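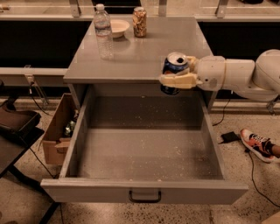

Crumbs in the Snack Drawer (and How to Get Them All Out)

December 31, 2025
By Johanna Hubmann

I love a clean drawer. I really do! You pull it open, there's nothing in it, and for about a day the whole kitchen feels bigger. But emptying a drawer is only half the job, and the other half is those little white specks that sit along the sides and laugh at the dishcloth.

Start dry. A wet cloth on cracker crumbs makes paste, and the paste goes straight into the corners. Use a soft paintbrush, the two-inch kind you'd use on window trim, and sweep from the back toward the handle. Brush down the inner walls first, then the floor. If your vacuum has a narrow nozzle, go over the seam where the sides meet the bottom (slowly, it's worth it).

Now a damp cloth with one drop of dish soap, wrung out hard. Thin drawer boards don't like water, so dry them right away and leave the drawer open while you do the top of the cabinet.

Shiny tops show everything! I slide whatever lives up there to one side, wipe, dry with an old cotton T-shirt, then do the other side. Gray is kinder than black but you'll still see streaks if you skip the drying. Look at it from low down, with the light coming across, and you'll spot what you missed.

Before anything goes back, sort it. My system:

Nuts and loose snacks go in a clear jar with a lid that closes tight. You can see when you're running low, and half the crumbs never happen in the first place.

Small bowls stay next to the jar. People who have a bowl handy don't eat over an open drawer. My neighbor Akash Negi put me on to this and I've been thanking him since March.

Empty cans and bottles get a cardboard box on the floor beside the cabinet, flaps open. Rinse them first and let them drain upside down in the sink. Glass goes in gently, and once the box is full it's off to recycling and you start another.

Full cans go in last, on their sides, if the drawer is deep enough. A folded dish towel underneath stops them from rolling every time you pull the handle.

The whole thing takes me more than 5 minutes but not much more, and I do it every couple of weeks. Try the paintbrush. I'm a little bit in love with mine.

Search this site
Type and press enter

Recent tips
Getting Labels Off Glass Jars
4 Uses for a Worn-Out Dish Towel
Loose Drawer Handles: Tighten Them Tonight
What to Do With Lids That Don't Match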